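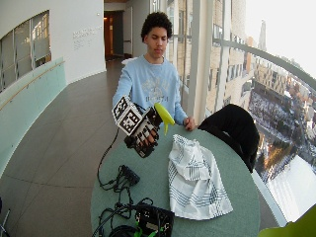

Home Forums Festivals New posts Members

Film Festivals & Awards > Craft categories

Should the Graltham give its editing prize to a film that's also up for best picture?

3 min read

reelchange_mo
The Graltham shortlist went up this morning. Six films for the editing prize, and four of them are also in the main competition. I thought the whole reason for a separate jury was to look at work the main jury passes over. Last February it was the same, and the main winner took editing too. Is there a rule on this or do they just do what they like?

tarnbank
There's no rule. The regulations say any feature in any section is eligible. I read them when I had a short there and wondered if shorts counted. They don't.

K. Oduya
I don't see the problem. If the best cut film is in the main competition, give it the prize. Barring it would punish the editor for working on a good movie.

reelchange_mo
I'm not saying bar it. I'm saying the jury sees nine films from the side sections and keeps two. Hard to believe that's the real ratio of good editing.

splice_and_dice
Side section films are often cut by the director on no money. Some of those are great and plenty are forty minutes too long. I sat through Hervieu last year and could have taken out the entire ferry trip.

tarnbank
The ferry trip is the best part of Hervieu.

splice_and_dice
We're not going to agree on that one.

Pascal Chevalier
I cut documentaries for a living and was on the editing jury at a smaller festival, Fletell, two years running. We watched 23 features in eight days. By the end of the week you remember the ones you saw in the big theater with a full house, and those are the competition titles. The side section films we got as links, on laptops, at eleven at night. I doubt anyone on the jury wanted it to go that way. Showing the jury everything in the same room would help more than a new eligibility rule.

K. Oduya
That's a fair point about the laptops. Does Graltham do links too?

Pascal Chevalier
I don't know. I've never been on that one.

tarnbank
They did links for the sound prize a while back and people complained, so that one moved to a theater. Not sure about editing.

dolly_grip_dan
Slightly different question. How does a jury judge editing at all if they haven't seen the footage? A dull film might have been a rescue job. I worked on one where the editor basically found the story from scratch and it got no notice anywhere.

Pascal Chevalier
You can't know that from the finished film. We talked about rhythm, performances, whether scenes ended in the right place. At Fletell we asked for a one-page note from each editor and half of them didn't send one.

reelchange_mo
I'd read those notes. They should put them in the catalog.

K. Oduya
Please no. The catalog is long enough.

splice_and_dice
My pick is Grarkano, for what it's worth. Side section, no stars, and the dinner scene is cut so you never quite know who is being spoken to. If it loses to one of the four I'll come around to Mo's side.

reelchange_mo
Grarkano is mine too. The theater it's playing in holds 1,214 and there were still seats for the 4 p.m. when I looked, so go if you're in town.

tarnbank
Got one on the aisle. I'll post after.

Previous thread Next thread Back to top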